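**FOR IMMEDIATE RELEASE**

**Two-Armed Table Tidier Reaches Version Two, Still Does Not Do Windows**

ALLAU, February 7, 2021 – The Retora shared workshop today announced the second version of Jornuvden, a two-armed tabletop robot built by its members on evenings, weekends and one public holiday that was supposed to be a barbecue.

Jornuvden is meant to clear a small table. A person can do the same job in less time and for the price of a sandwich. The members have heard this point and have gone on building for 149 evenings.

Version two has new control software, written in-house, and a practice routine made up of everyday household items. The old routine used foam blocks, which were easy to pick up and which no member has ever needed to put away at home.

On the bench at Retora, with both arms up and the practice items out:

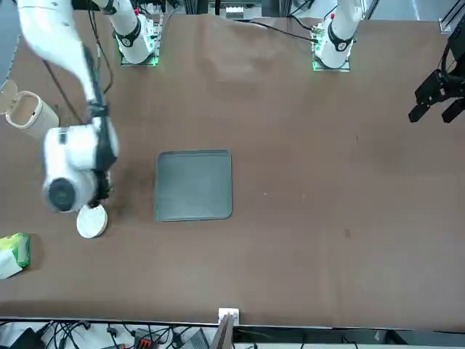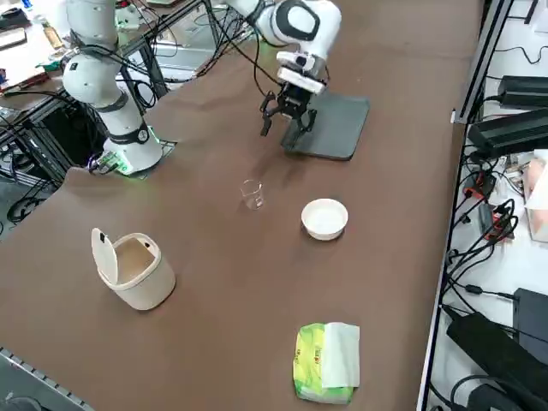
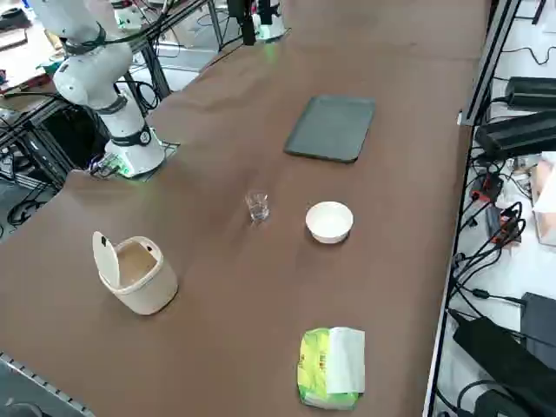

The software now plans for both arms at once, so that each knows where the other intends to be. Version one left this to luck and a large red button. The button has been kept.

Members have logged 2176 practice runs since work on the new version began. Of these, 1028 were scored as a pass under the house rules, which require the item to end up where it was meant to go, the right way up, without anyone in the workshop saying "close enough." The full log, including the comments column, will be open to visitors. Parents may wish to read the comments column first.

The build notes and wiring plan will be free to download in March, once somebody has redrawn the wiring plan so that it matches the wiring.

Retora will also hold an open evening in March at its rooms in the old Eichhorn building, Allau. There are 40 places. Visitors may bring one small, clean object for Jornuvden to attempt. Eggs will be politely refused at the door – please do not ask about the eggs.

**About Retora**

Retora is a member-run workshop in Allau with a wood room, a metal room, an electronics bench and one working kettle. New members are welcome, particularly those who own a second kettle.

**Press contact:** Retora front desk, Eichhorn building, Allau. Ring twice.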